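"It just wants a white line," the road-line kit three weeks on

Tihomir Kos was on the phone when I got there, then off it, then on it again. Busy season. He does edge-line inspection for hire, which means somebody with a lot of road and not much staff pays him to find out where the paint has gone. Until this year he did it from a pickup with the window down and a clipboard. Now he has the Amundsen, a small driving robot that follows the shoulder line and logs its condition as it goes.

The Amundsen is sold by Findoneo as a kit. Base unit, camera, charger, a tablet app. You can buy it or rent it by the month, and Kos rents. I asked why.

"Cause I didn't believe them," he said. "Rent it, hate it, send it back. That was the plan."

He has not sent it back.

Setup first, because readers always write in about setup. Findoneo says an afternoon. Kos says no. The base went together fine but the app wouldn't talk to it until he had updated both ends, and the update instructions were for an older model. Support picked up on the second try and were nice about it. "Nice, and slow. I ate lunch and dinner in the shop that day."

After that, better. You set a start, set an end, tell it which side the line is on. It goes. Walking pace on the lowest setting, which is what he uses. He follows behind in the truck with the flashers going, and the kit's own manual says the same thing, somebody has to be there. So if you were hoping to send it out alone and go fishing, forget it.

What he likes most is straight road with a clear right edge. The Clillmont job was nearly all that kind.

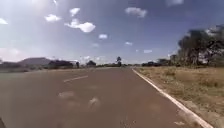
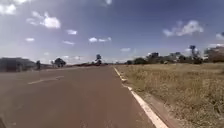 Solid line on the right, dry grass past it, and a long way still to go.

From our products desk
Field interview, September

Kos talks with his hands, and he drew the Clillmont road for me on the tabletop with one finger. Long. Flat. More long. "People think that's the boring kind. I want boring. It just wants a white line and somewhere to go."

What does it do with the center dashes? Ignores them, mostly. There is a setting to log those as well but he says it eats battery and the client hadn't asked for it. He turned it on once for a mile and the results looked fine to him. He wouldn't bill anyone for them yet.

Curbs are a different story. Where a curb starts up beside the line, the Amundsen sometimes slows way down and thinks about it. Kos has watched it do this from the cab. Findoneo told him the curb confuses the edge finder when the concrete is pale, and that a fix is coming. He has heard "a fix is coming" before, from other companies, about other things. He shrugs.

"It doesn't go off the road. I want to be fair. It slows down, it figures it out, it goes again. But I'm sitting there with my flashers on and a guy behind me wants to know what I'm doing."

And grass? Tall grass leaning over the line counts as missing paint, at least on the default setting. His first report came back with 16 gaps in a stretch he knew was good. He walked it. Grass, grass, more grass. There's a slider for this, buried three menus down, called verge tolerance. Move it up a bit and most of the false ones go away. Should be on the first screen if you ask me, and I did ask him, and he agrees.

I wanted numbers so he pulled up the tablet. The longest single job so far shows 1717 log points, each one with a still picture and a score from the app. He doesn't look at them all. He sorts by worst and goes down the list until they stop being bad. Takes him an evening at the kitchen table, used to take two plus the driving back to check things he couldn't read in his own handwriting.

The pictures themselves are just OK. Soft. You can follow the line in them no problem, but don't expect to zoom in and study a crack in the asphalt. Kos had a complaint from one client who wanted to use them for a brochure. "I said, it's a line robot. Hire a photographer."

Glare is the other thing. Low sun and bright sky will wash out part of the picture, so he has quit starting at 7 a.m. on any road that points east. Mid morning on is fine. Clouds don't seem to matter either way, he says.

Money. He pays around $600 a month on the rental plan, with the charger and app included and a second battery extra. Get the second battery. He was firm on this and said it twice. One battery doesn't make it through his day, and the truck charger is slow.

I asked if he had tried anything else. He had, a Drerkik unit a friend lent him last year. Heavier, tougher, and in his words a better machine on gravel. But the Drerkik needs the route driven by hand first and then it repeats it, and his whole business is roads he is only going to see once. "For a guy who does the same lot every week, get the Drerkik. I'd tell Findoneo that to there face."

Any repairs? One wheel cover, cracked, his own fault, backed the ramp into it. Replacement came in the mail in 3 days and snapped on without tools.

So would he buy it? Long pause here, and the phone rang again, and he let it go for once. He'd want the curb fix first. He'd want the verge slider moved, and a louder beep when it stops, because with the truck heater on he can't hear the one it's got. But the winter rate is lower and he has already signed on through spring.

"Ask me when the paint crews start up again," he said, and picked up the phone.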